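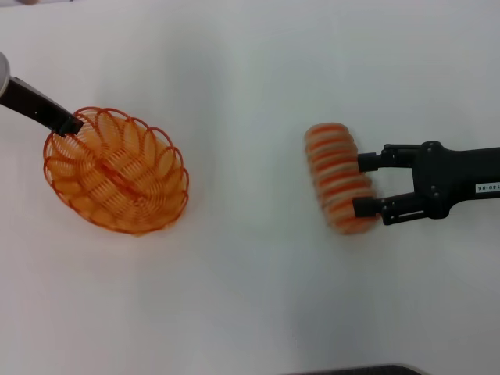
Progress report on the storage and tidying work, second period
Prepared by Bernadette Obi for the Khaemba household fund
16 May 2021

The second half of the grant was meant to settle one question: whether giving families small open baskets for their loose household items leads to tidier tables and shelves, or only moves the clutter into a basket. I was doubtful in December and I am still doubtful, though less so on some points. The open basket we have been looking at most closely is the orange wire one, oval, with looping coils around the rim and rings of wire across the inside. It is cheerful, it is easy to see into, and people pick it ahead of the plain ones almost every time they are given a choice. Whether they go on using it after the first few weeks is a separate matter, and it takes up most of this report.

What was promised

The plan you approved in December had two parts. The first was to hand out basket sets to households in Korna and Tirko and visit each one twice. The second was a bench comparison of the baskets themselves, on a bare white table, to find out which shapes and openings make it easy to put small things away and get them back out. We said we would finish both by the end of this period. The bench comparison is nearly finished. The household visits are not.

Households

We gave out 188 sets, all in Korna. The Tirko sets are still in storage. I had been told that the Tirko housing office would pass along addresses by the end of winter, and it did not. I do not want to dress this up as a scheduling issue. We relied on a promise made over the phone, and we should have asked for it in writing.

In Korna the first visits went well enough. Most people had put the baskets in the kitchen or by the front door and filled them the same day. Keys, tape, batteries, rubber bands, pens, small cans and jars, children's things. When we asked if the room felt tidier, nearly everyone said yes. I put little weight on that answer. We had just given them something for free and were standing in their kitchen.

The second visits are more useful and less flattering. The baskets were still out in most homes, but what was in them had changed. Several had become a place for mail. Others held items that the owner could not remember putting there. One woman told me that she now had two places to look for her scissors where before she had one. A man on the same street said the basket was the best thing in his kitchen, and it was plain from his counter that he meant it. I can't tell you yet which of them is typical, and I would be wary of anyone on the team who says they can.

The written instruction card that came with each set made no difference that I could see. It was a full page long. Most people had thrown it out, and the few who kept it were using the back for shopping lists. I recommend that we stop printing it.

The bench comparison

We are comparing 8 basket types. The method is dull and I would like to keep it that way: one basket on a clear table, one small item at a time, put in and taken out again, with a note of anything that snags, tips, or slips out of reach. Hornidura, our supplier, has asked more than once to have the results described as a product test. They are not one, and I would ask that nothing from this report be quoted in a catalog.

A few things can be said at this stage.

Open wire baskets are easy to load and easy to check at a glance. Their weak point is small, thin items. Pens and loose screws work their way into the gaps, and anything with a hook or a loop catches on the rim. Baskets with a decorative edge are worse in this respect than those with a straight one. People like the decorative edge all the same.

Cylinders are a nuisance in every basket we have tried. They roll, they settle against the side, and they end up on top of something flat that someone will want later. Standing them upright works only if the base is level, and on a ridged or coiled base they lean. I had expected the deeper baskets to do better. So far they only hide the problem.

Solid plastic bins are the least popular and, in my view, the most practical for the sort of items people told us they lose. I realize this is an awkward finding for a project that has already paid for the other kind.

Color seems to matter more than I allowed for at the start. A bright basket on a pale table is easy to spot, and people put things back in it from across the room. That may wear off. We have no way of knowing from the visits done so far.

Money

Of the 368 sets paid for under the grant, those not given out in Korna are the ones in storage for Tirko. Storage was not in the budget and has been paid from the travel line, which is underspent because the Tirko visits have not taken place. I don't consider that a saving. If the visits go ahead next period, the travel line will come up short, and I would sooner say so now than in the final report.

Nothing further is owed to Hornidura. I have turned down their offer of a discounted second order.

What I am asking for

First, an extension of the household work to December, with no added funds except for travel to Tirko. A detailed request will follow once I have addresses in hand, and I will not send it before then.

Second, permission to change the Tirko sets. I would like half of the homes there to receive solid bins in place of the wire baskets, so that we have something to compare. Handing out the same set again would only give us more of the same polite answers.

Third, a third visit to the Korna homes, unannounced if the families agree to it ahead of time. The announced visits gave people time to tidy up, and several admitted they had done so. That makes our notes on the state of their tables close to worthless, and I have marked them that way in the attached sheets.

If the fund prefers to close the project here, the bench notes can be written up on their own with little extra work. They would be of some use to anyone buying baskets in quantity. They would not answer the question we were funded to answer.

The visit notes and the item list are attached. The notes from the last Korna street are handwritten and will follow when they have been typed.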